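In Defense of the Marked Place

When I moved to Wanville, the first thing I noticed in my new neighbor's kitchen was a small piece of tape on the shelf. On the tape was written "salt." The salt was standing on it. I come from a house where eight people cooked and the salt was never in the same place for two days, so I looked at this tape for a long time. I thought it was a little sad. Today I think it was one of the most generous things I have seen in a home.

I want to speak here for the marked place: the hook with a name, the line on the floor, the outline of the hammer painted behind the hammer. Many people find these things cold. My friend Vignesh Chowdary says that a drawer with labels is a drawer that does not trust you. He is a good cook and a very disordered man, and in his own kitchen he finds everything in one second. But I have cooked in his kitchen when he was away. I opened every door he has to find a lid.

This is my main argument. Disorder works well for the person who made it. It works badly for the guest, the new worker, the child, and the old father who comes to stay for the winter. When we say "I know where everything is," the important word in the sentence is "I." A mark on a shelf gives this knowledge to other people, and it gives it without making them ask.

To ask has a price. I learned this in my first job in this country, in a supply room with 508 drawers. For the first month I had to ask Annapurna Kurian where each thing was kept. She was always kind, but I could feel my own questions becoming heavy. I began to walk past her desk two times before I spoke. Then in July she put marks on the counters and the shelves, and I stopped being a visitor in that room. My language did not get better that week. Only the room got better.

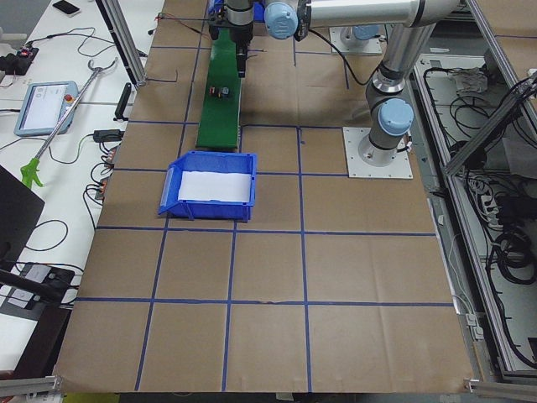 Blue tape on brown paper, and a blue bin with a white sheet inside.

There is a serious objection, and I do not want to hide it. Marks can become rules, and rules can become a way to watch people. Onyekachi Fashola, who read an early version of this essay, told me of an office where every worker had a taped square on the desk for the cup. If the cup was outside of the square, there was a note. I agree with her that this is terrible. A cup belongs to one person and harms no one, so a square for it has no use except to show who is the boss.

So I would make a distinction. The marks I defend are for things that are shared, and they are made by the people who share them. My test is simple: can anybody in the room move the tape? If the answer is yes, the mark is a kind of message between equals. If the answer is no, I also would put my cup outside.

I prefer tape to paint for the same reason. Paint says that the matter is decided. Tape says that this is our best idea until now – and a person with a fingernail can disagree. In our house we have moved the place of the scissors 10 times. Each time there was a small discussion, and twice it was not so small, but the scissors are found.

My neighbor with the salt is called Lachlan Yule. After some years I asked him about the tape. He told me that he had put it there when his wife was losing her sight, so that she could feel the edge of it with her finger. The writing he added later, for the people who came to help. She has died since then, and he has kept the tape, and I have made soup in that kitchen many times without asking him for anything.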